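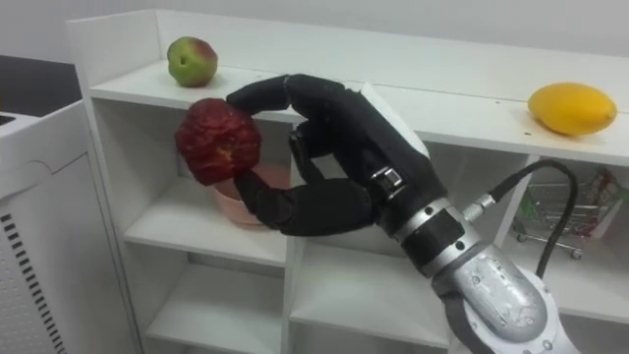 深红色果子一枚，表皮很皱，后面是白色架子。

2002年8月30日
石榴皮染毛线，续前。

上次的问题还在：同一锅出来的线，靠锅底的偏灰，浮在上面的偏黄。放到窗口看差得不多，绕成团以后一圈深一圈浅，很难看。今天只查这一件事，别的配方都不动。

材料。线用Hesside的双股本白羊毛，没有漂过，油脂比一月那批重。皮用Fahmy的干石榴皮，袋口开过，有点返潮，先摊在纸上晾了一夜再砸碎。碎到黄豆大小就停手，不要打粉。一月打过粉，滤布全堵了，最后是用手拧出来的，线上还沾了渣，洗了三遍没洗净。

称皮60克，冷水泡过夜，早上连水带皮上火，小火煮到水面微微冒泡，盖上盖子焖。滤两次，第一次粗布，第二次细布。滤液颜色像浓茶，闻起来发涩，静置后底下有一层薄沉淀，倒的时候留在壶里没要。剩下的皮渣没扔，晾在后门的竹筛上，想看看第二遍还能出多少颜色。
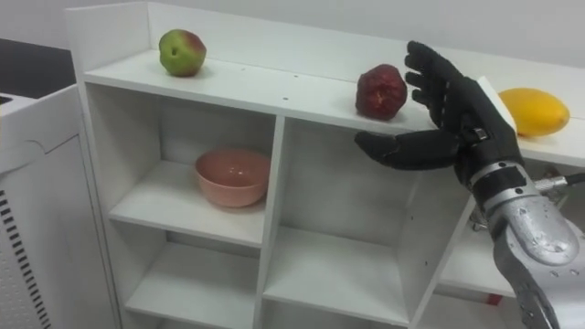 媒染按老办法，明矾先化开再入锅，不往锅里直接撒。线先用温水浸透，挤到不滴水。浸线这一步以前总是图快，线芯里还是干的就下锅，我怀疑色花有一半是这么来的，所以今天浸得特别久，中间翻过面，还把扎线的绳子全部松了一遍。原来的绳扣系得太紧，扣子底下有白印，上次误以为是虫蛀。

锅温。Timeck的恒温槽读数和温度计对不上，槽上显示60度的时候，温度计插到锅中间要低一些，插到锅底又高一些。等了很久也没有稳住。槽本身大概没坏，是水加得太浅，加热管露出半截。补水以后好多了，锅底和锅面的差别明显缩小。记下来：以后水位一定要没过加热管，开机前先看，别等热了再加冷水，一加冷水整锅都要重新等。

下锅以后保温40分钟，每隔一会儿用玻璃棒把线提起来抖开，再放回去。抖的时候不要搓，油脂重的线一搓就毡。其中一绞在提的时候挂在锅沿上，有一小段露在外面，不知道露了多久，那一段后来确实浅，已经用红线头做了记号，不算在比较里。

关火后没有马上捞，留在锅里自然凉。凉的过程里颜色还在往上走，比刚关火时沉，所以关火时看到的颜色不能作准。

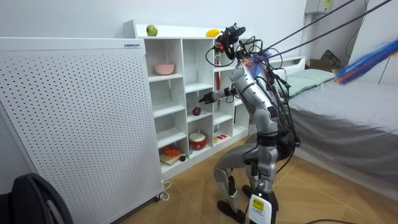 凉透以后捞出来，清水过到水不变色，挂在阴处。湿的时候是暗黄，偏绿一点点。三绞并排，肉眼看不出上下之分。要等全干再下结论，羊毛湿的时候什么都显得匀。

铁后媒染试了一绞。硫酸亚铁4克，化在单独的桶里，线进去几乎立刻变暗，先是橄榄色，然后往灰里走。我嫌慢，多放了一会儿，结果出来快成炭灰了，手感也硬。铁用多了伤线，书上都写着，自己还是犯。下次量减半，线一变橄榄色就提出来，用清水桶接着，桶要提前摆好，不要临时去找。另外铁桶和明矾桶的玻璃棒一定要分开。今天差点混用，棒子上没有标记，已经缠了胶布，铁的缠两道。

水的事再提一句。这边自来水硬，石榴皮单宁多，遇到水里的铁会自己发灰。锅底那层灰有可能来自水，跟温度没有关系。今天用的还是自来水，没有换，免得一次改两样东西。下回用接的雨水做一锅对照，其他条件照抄今天。雨水桶要先刷，桶底有锈，不刷等于白做。

Elinstead那边要的是偏暖的黄，给坐垫的滚边用，寄来的旧布头褪得厉害，反面靠缝边的地方还看得出原来的颜色。我拿今天的湿线比了一下，偏绿，不够暖。可以考虑先打一层洋葱皮底，或者明矾减一点。耐光也要做，剪一截卡在硬纸板里，半边遮住，贴南窗，放到月底以后再看。之前那块耐光板被人收窗帘时碰掉了，遮的半边翻了面，数据作废，新的用图钉钉死。

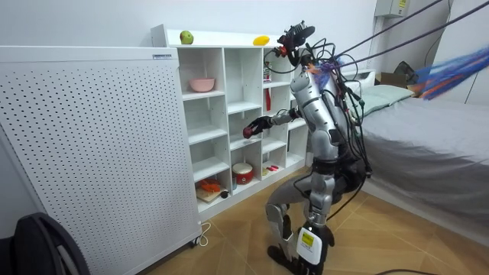 有人看完本子后在页边留了话，说洋葱皮底先别急着打，洋葱黄不耐晒，放在坐垫滚边上一个夏天就会退，到时候底下的石榴色反而显得脏；要暖一点，不如把皮里夹的白膜剔干净再煮，偏绿多半是膜和杂质带出来的，另外煮的时候别盖严。

剔膜可以试，费工，先做一小锅。盖子的事我不太信，但不费什么，顺手一起记着。要分开做，不能剔膜和开盖放在同一锅里。

洋葱皮的耐光手头没有自己的数据，耐光板上加一截，和石榴的并排钉。

待办：
刷雨水桶。
恒温槽边上画水位线，用油漆笔，铅笔的早擦掉了。
问Fahmy有没有带产地的皮，这一袋颜色深浅混着，像是两批并在一起的。
Hesside的线再订之前先要一小绞，洗一遍看油脂。
铁媒染那绞不要扔，剪成小段贴样卡，背面写“过量”。
竹筛上的皮渣明早收，下雨就今晚收。

晚上补：第一绞表面已经干了，里面还潮。颜色比湿时浅不少，绿头也退了一点。绕了一小团看，圈纹基本没有，只有做记号的那一段能看出来。明天全干再绕整绞。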